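Why does ketchup get stuck? (and other things on a kitchen table)

Updated 16/07/2021

Ever turned a ketchup bottle upside down and got nothing? Then shaken it. Then got the lot, all over your chips? Ketchup is a funny sort of stuff. It isn't runny like water and it isn't hard like cheese. Scientists have a name for things like this: non-Newtonian. Long word! It means the thickness changes when you push, squeeze or shake.

Leave ketchup alone and it sits there. Give it a squeeze and it goes thin. Quick as that. Same with tooth paste, by the way.

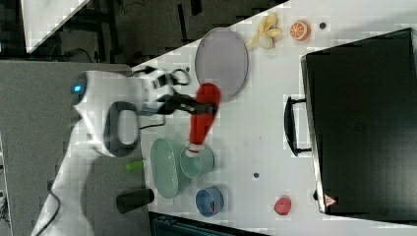
Red bottle, tip down in a green cup.

Narrow tips help. A small hole means a thin line of sauce, easier to aim. Wide neck = big splodge. Glass bottles can't be squeezed at all so you have to tap them, and most people tap the wrong bit. Tap near the neck, not the bottom.

Now, what to put it in? Bowls and mugs have solid sides, so runny things stay put. Plates are nearly flat. Good for a blob, bad for soup. A dish with a rim is somewhere in between.

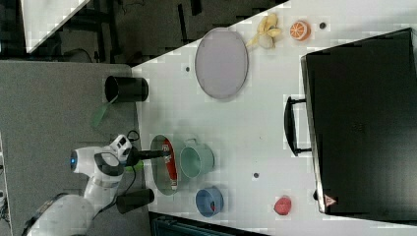

Lying down or standing up?

Depends how much is left. A full bottle doesn't care. A nearly empty one does, becuase the last bit sticks to the sides and needs ages to slide down. Stand it on its cap overnight. Try it.

Lay it flat and the sauce spreads along one side, like water in a bath.
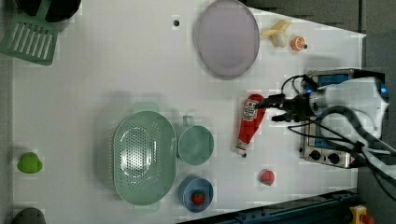

A ketchup bottle on its side, label round the middle.

Holes on purpose

Some kitchen things are full of holes and thats the whole point. Sieves, slotted spoons, tea strainers. Water goes through, food stays.

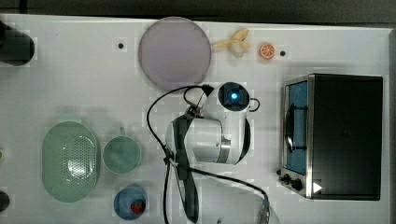 Colanders are for draining. Pasta, peas, washed fruit. Each hole has to be smaller than the food but big enough for water to get out fast. Look at the mint-green one: oval, with its little holes in the middle part. A strawberry like the one in the blue bowl would never fit through. Rice might! For rice you want a sieve, finer mesh.

Try at home: squeeze some ketchup into a colander over the sink. Does it drip through straight away? Now give it a shake. Ask a grown-up first, and rinse the holes after.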